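Ticket 277: Storeroom floor won't stay swept / dustpan leaves a line
Opened by: Jolene Ruawai
Assigned to: Merle Bright
Area: Ginthorpe house, back storeroom
Status: closed, with one bit left over

Jolene, 8:40 am
Hi Merle! Sorry to bother you with a floor, but I've swept the little tiled storeroom three mornings running and by lunch it looks like I never went in. Leaf bits, paper bits, the usual. And when I do sweep, the dustpan leaves that annoying gray line of dust along its front edge, and I back up and sweep again, and there's the line again, only a few inches farther back. I've chased it all the way to the doorway! Is it the broom, the pan, or me? Esko says it's me. I have the Dustico pan with the long handle and the broom that came from the Maruyama order.

Merle, 9:15 am
Morning, Jolene. Not you (tell Esko I said so). Could you let me know what kind of litter it is, where it collects, and whether the pan sits flat when you put it down? Leave everything out on the floor for now and don't sweep again until I've had a look.

Jolene, 9:50 am
Okay, left it all out as you asked. The broom is the blue-handled one with the green bristles. I did press down on the pan and it rocks a tiny bit, left to right, like a cafe table. I never noticed that before because I'm always standing up when I use it. 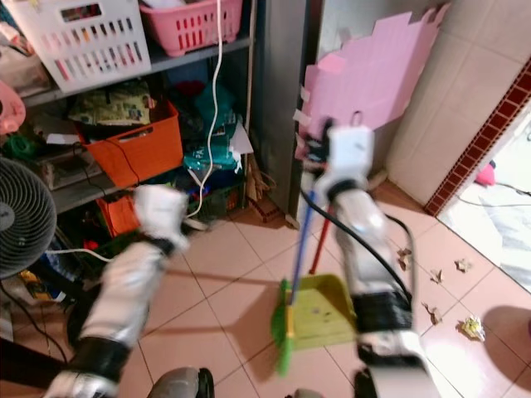
Storeroom floor, broom and dustpan out. Dry leaf pieces and a crumpled yellowish paper on the tile.

Jolene, 9:55 am
Forgot to say, I don't know how the leaves are getting in. There's no plant in there that I know of. Citlali thinks they ride in on the bottoms of the shopping bags, which get set down outside first and then shoved onto the shelves.

Merle, 11:20 am
Had a look. I think you've got two separate problems, so I'm going to keep them apart in here or we'll go in circles.

Problem A, the line. If the pan rocks, the front lip isn't touching the floor all the way across, and fine dust goes straight under. Usually it's grit dried onto the underside. Turn it over, run your thumb along the lip, and wash off whatever you find with warm water and dish soap. Also try it on a different floor, the kitchen maybe, in case it's a tile sitting proud and the pan is fine.

Problem B, the litter coming back. I'm with Citlali on the bags. But I also want to know what falls out of that shelving when somebody pulls a crate out. Could you shake one of the bags over some newspaper and see?

Jolene, 1:05 pm
Right, so! Pan first. There was a hard little lump on the underside, just behind the lip on the left. No idea what it used to be. It came off with hot water and a butter knife (plastic pan, I was gentle). No rocking in the kitchen, no rocking in the storeroom. I did a test with flour because I couldn't find any respectable dust, and it went up in one pass with hardly any line.

Then I shook out a bag and wow. Leaf crumbs, onion skin, a receipt from Marna for a bag of clothespins. So Citlali wins that one, and she has been told.
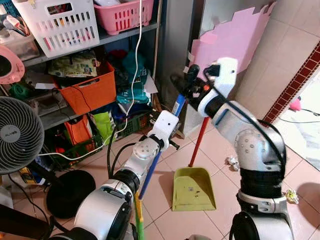

The thing is, I can't shake every bag every time, there are just too many of them and people grab them on the way out the door. What I'd like is to stop keeping the shopping bags down low, where anything that drops out goes right onto the floor I've just done. Could they live in one of the crates? A crate with a solid bottom would at least catch the crumbs, and I could tip it out once a week.

Merle, 1:40 pm
Yes, do that. Check the bottom of the crate before you commit, a lot of them are all holes. If it's holes, line it with a flattened cereal box and change the box when it gets nasty. Sweep from the shelves toward the door, too — if you start at the doorway you're just pushing it all back under the bottom shelf, and it'll creep out again by lunch.

Jolene, 1:52 pm
Um. I have been starting at the doorway.

Merle, 1:54 pm
I won't tell Esko.

Jolene, next morning, 9:10 am
Swept from the shelf end yesterday afternoon, bags in a crate with a cereal box under them, and this morning I found one leaf. One! The pan still leaves a very faint line if I hurry, but if I tilt the handle back toward me a little it goes away. I'm happy to close this.

One leftover: Rawiri wants to know if he can have a hook on the wall for the broom so it isn't always leaning on something. He asked in May as well.

Merle, 9:30 am
Closing. The hook needs its own ticket because it means drilling near tile, so ask Rawiri to open one and say how high he wants it.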